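When Annelies Prins joined Kundetti, the brokers were still keeping their client notes in three different spreadsheets. She was asked to choose one system for the whole back office. I spoke with her on 15 October 2019, shortly after the change to Stidomari was finished.

"I did not want the product with the longest list of functions," she told me. "I wanted my colleagues to open it in the morning and understand what is waiting for them."

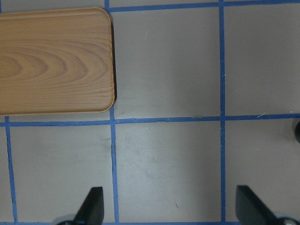

The first weeks were not easy. The old data had 781 client accounts, and 244 of them had no manager assigned. Her colleague Gordon Chan went through them by hand and phoned the brokers one by one. "Gordon was very patient – more than me," she says.

I asked which part of the software the brokers use most. She answered quickly that it is the alerts. If a client's margin falls below the level which the manager has set, a message goes to the phone. Before, the broker had to keep the terminal open and look at it the whole day.

"In July we had two evenings with very fast markets," she says. "With the old way, we would have learned about some of the accounts only the next morning."

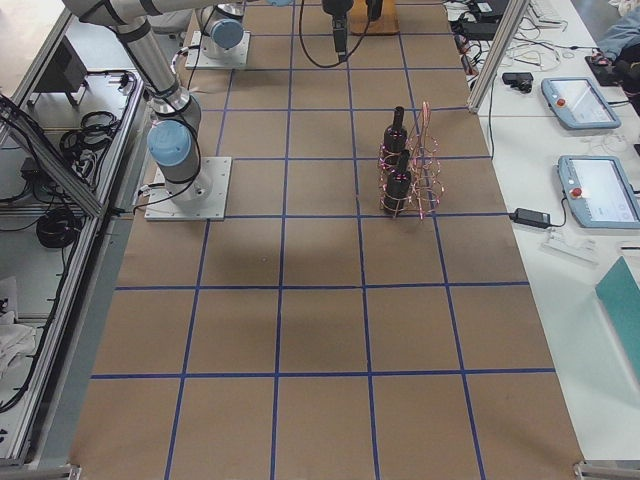
Permissions were the subject of the longest discussions. Barış Avcı, who leads the dealing desk, wanted every manager to see all exposure, while Annelies preferred to limit it by group. To explain her idea she likes to speak about a shared work table. You can divide the surface with blue tape into squares, and two robot arms can stand at the same table, each on its own white plate. "For me the groups are the tape," she says. "You still see your neighbour, but you know where your squares finish." In the end they agreed on groups, with a read-only summary for the dealing desk.

There are things she would change. Reports can be exported only one account at a time, and the search does not accept a part of a name.

Her advice to other brokers is to clean the data before signing the contract. "We did it after, and we paid for two extra months of the old licence."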